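Out of bounds, into the road

6/23/19

Drudden Golf Club has played over the same ground since before the houses came. The lane along its southern edge once carried farm carts and little else. Today it is a bus route, and the 14th tee sits just across the hedge from it.

A right-handed golfer who slices the ball there sends it straight over the hedge. Most of these balls land in the verge. A few reach the tarmac, and last November one went through the rear window of a parked van. The van was empty at the time. The owner claimed on his insurance, the insurer wrote to the club, and the club closed the hole for 9 days while it decided what to do.

Courses all over the country have the same problem. Land that was cheap when the holes were laid out is now hemmed in by gardens, schools and cycle paths. Modern clubs and balls send the ball further than the designers planned for, and a longer shot has more room to curve.

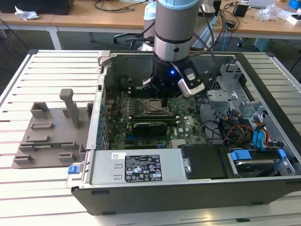 2 min read

The usual answer is a net. Drudden looked at one and was put off by the height it would need. A net tall enough to stop a rising drive has to stand on steel posts with deep footings, and it needs planning permission. Neighbours who dislike golf balls in the garden often dislike the look of a net even more.

Partington, a few miles away, tried trees. They were planted along the boundary of its second fairway and have done well, but a young tree stops very little for the first years of its life. Members there still shout "fore" across the lane and hope.

Woltent took a different route and moved the tee. Players now hit from a spot 100 yards further up, angled away from the road, and the hole has gone from a par five to a par four. Some members grumbled about the scorecard. The complaints from the other side of the fence have dropped off.

The law gives clubs good reason to act. A golfer who hits a bad shot is not always to blame for where it ends up, but a club that knows balls are leaving its land and does nothing may find itself paying. Letters from neighbours, if kept, show what the club knew and when.

Drudden has settled on moving its tee too — a shorter hole, played with an iron, with the hedge left to grow. Work starts once the summer competitions are over. Until then, drivers are banned on the 14th and a sign by the tee says so.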